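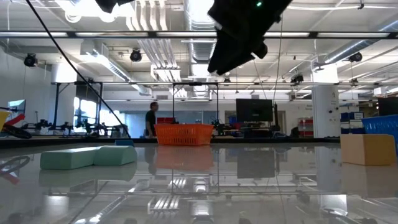 What has the Morwood grant paid for so far?

Mostly foam, cardboard boxes and storage. Of the 500 foam blocks we planned to sort and pack for schools, 200 are boxed and labeled. The rest are on the shelves at Nidham and should be done by May.

Progress to 1 Feb 2022

Sorting went slower than planned in the first weeks. The blocks from Gamage came in mixed lengths, and the long pieces and the short rounded ones had to be separated before packing. Halina Śliwiński now checks each box against the list before it is taped.

We changed the box size once. The first boxes were too shallow for the long blocks - the lids bowed - and we reordered from Drerkia at no extra charge. Plastic baskets and crates are used for sorting only and stay with us.

Eight schools have asked for sets. Two have confirmed delivery dates.

Still open: the price of the second foam order, and whether Morwood wants its name on the box labels. We need an answer on the labels before the next print run.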